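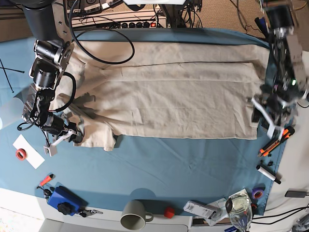
Beige on the blue sheet. Laundry night, continued.

Ánh Võ
Dec 4, 2019

Folding thread, as promised to the two people who asked. I have been putting this off all week, same as the laundry.

First thing: lay it out long ways before you fold anything. Light cotton shows every line you put in it, so I want the long edge straight and the wrinkles smoothed toward the ends.

I keep a blue sheet over the table for this. Pale fabric is easy to see against it and the sheet grips a little. On the bare tabletop everything slid.

The corners are where I lose time. If one bunches up and hangs in a flap, pull that out first. Folding over it gives you a lump that is still there next month.

Someone asked if I iron. Only for work, and only the front. Everything else gets folded warm from the dryer and stacked with something heavy on it overnight.

The dryer is a Drilov, 28 minutes on medium for a half load. Longer than that and the seams pucker. The old Russo ran hot and I ruined a good pair of khakis in it.

For pants: one leg over the other, seams together, then thirds from the hem up. Halves if they go on a shelf. Thirds fit the drawer better.

I tried the Pundia folding board last winter. Fine for T-shirts, too narrow for pants. It's under the bed now if anyone local wants it.

The red tape is for labeling. A strip on the front of each bin, marker on the tape, and it peels off when the kids change sizes. The orange-handled one is the one I reach for.

Don't clear the whole table before you start. I used to, and then never got to the folding. Now I push things down to the near edge and use the rest.

Reply to a question: no, I don't fold fitted sheets properly. They get rolled and go at the back of the closet.

Another one: yes, towels in thirds too. Same reason, the shelf is 2 hands deep and halves stick out.

Still have the dark load to do — mostly socks, so that can wait until tomorrow.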